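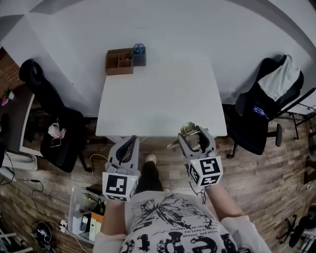 Fornton work table, white, long-term review
By Ailsa Munro
3 February 2023

I bought the Fornton in December of the year before last, so it has been through one full winter of curtain season and is well into its second. I make curtains and do alterations from home. A table is the tool I use most after the sewing machine and the iron, and it gets a lot less attention than either one when people write about setting up a sewing space. Most of the reviews I read before buying were written the week the box arrived. They told me how long it took to put together and that the color matched the website.

The Fornton is sold as a general work table. Gritel carries it, along with a desk version that has a drawer and a hole for cables. I got the plain one. There is nothing on it or under it, and for cutting fabric that is what you want. A drawer takes away knee room and a cable hole is a place for pins to fall through.

Delivery and assembly

Shipping was $38, which I thought was high until I tried to lift the box. It comes in one carton and the driver left it inside the front door. If you live up a flight of stairs, get a second person or open the carton at the bottom and carry the parts up separately. I did the second. The top had a sheet of foam on each side and cardboard caps on the corners, and it arrived without a mark.

The instructions are drawings with no words. They are clear except for the step where the cross rail goes on. The rail has a front and a back, and the drawing shows it from an angle where you can't tell them apart. The holes only line up one way, so you will find out, but if you have already tightened the legs you will have to loosen them again. Leave everything finger tight until the rail is in.

A hex key is included. It is the short kind and it hurt my palm by the end. I would use your own if you have one with a handle.

One leg bolt had a rough thread and would not go in past halfway. I wrote to Gritel and they mailed a replacement within the week, no photos needed. In the meantime I used one from the hardware store.

The surface

White was the right choice for me and may not be for you. For thread and pins it is good. A dropped pin shows up right away, and dark thread ends are easy to brush off at the end of the day. With white lining fabric it is harder, and I lose the edge of the cloth against the table, especially on dark afternoons. I put a length of gray felt down when I'm working with lining.

The finish is smooth with a slight sheen. Fabric slides on it. When you are pushing a heavy curtain panel toward the machine this helps, and when you are trying to cut silk or anything slippery it does not. I use pattern weights for the slippery stuff, or pin it to tissue paper. I did the same on my old table, so I don't count it against this one.

Stains are where it did better than I expected. Tailor's chalk wipes off dry. Blue washable marker comes off with water if you get to it the same day. Left overnight it leaves a faint shadow that took me a few rounds with dish soap. Machine oil has never been a problem. Permanent marker came off with rubbing alcohol, though there is now a slightly duller patch where I rubbed, and you can find it if you look across the top toward a window.

Heat is a different matter. Do not iron on it, even through a towel. I have a wool pressing mat and thought that would be enough for a quick seam. After a few minutes I lifted the mat and the top was hot enough that I pulled my hand back. No damage that time, but I stopped there. I now keep the board up next to the table.

It also is not a cutting surface. A rotary cutter will go straight into the finish, so use a mat and make sure the mat is bigger than the cut. I have one nick near the left end from running off the end of mine.

Depth

The top is 600 mm from front to back. This is the measurement I would think hardest about. Decorator fabric is much wider than that, so for full-width panels some of the cloth always hangs over. With the table against a wall it can only hang off the front, and its own weight pulls it off grain while you are measuring. For big panels I drag the table out from the wall and work from both sides. It moves easily enough on a wood floor with felt pads stuck to the feet. I would not want to do it on carpet.

For everything else the depth is fine. Pants hems, zippers, cushion covers and pillowcases all fit. I keep my small things at the back against the wall, scissors in the pen cup and the rest in a cardboard organizer, and I can still reach them sitting down. On a deeper table I would have to stand up for the seam ripper.

Wobble

My machine is a Kikuchi, an older one with a metal body, and it is heavy. At normal speed the table holds still. At full speed on a long straight seam there is side-to-side movement, enough to make a cup of tea ripple. It has not affected my stitching. When it gets worse than that, the bolts need tightening. I go over them every few months with the hex key, and each time one or two have backed off a little.

Pushing the short end against a side wall also cuts the movement down a lot, if your room allows it.

There is no sag in the middle that I can find. I laid a steel ruler across the top when I was writing this, and no light came under it. I have had bolts of blackout lining stacked there for days at a time.

Height

The height is fixed. For sitting at the machine it is a normal desk height and I have no complaint. For cutting while standing it is too low, and after 15 minutes bent over it my back lets me know. You can buy bed risers for the legs, and a woman in my quilting group did, but then you can't sit at it. If you mostly cut and rarely sew, look at something taller from the start.

Compared with the Jondik

Before the Fornton I had a Jondik folding table for 6 years. The Jondik is cheaper and goes away in a closet, and for a spare room that has to turn back into a bedroom it is still what I would suggest. It bounced under the machine at any speed, though, and the seam down the middle where it folded caught the fabric and once snagged a sheer badly enough that I had to buy more. I kept it for craft fairs. It is also lighter by a good margin, and I can get it into the car without help.

The Fornton does not fold and is not meant to be taken apart often. I took the legs off once to get it around a hallway corner, and the screw holes on the underside felt looser going back in. A drop of wood glue in each hole fixed that.

Who should buy it

If you sew at home, have a spot where a table can stay up, and don't do full-width curtains every day, I think this is good value. If you have a very small room, or need to cut standing up, it will annoy you. I would buy the plain version again over the one with the drawer.

Two things I'd like to see changed are the feet, which are hard plastic and scratched my floor before I put the pads on, and the front edge, which is square enough to leave a line on my forearms after a long afternoon of hand hemming. I have been meaning to sand it a little but haven't wanted to break the finish. For now I fold a strip of batting over the edge and clip it down.

Update on the bolts: a reader asked if thread locker would stop them backing off. I put the removable kind on two of the legs last month and left the other two alone. All four are still tight, so I can't say yet.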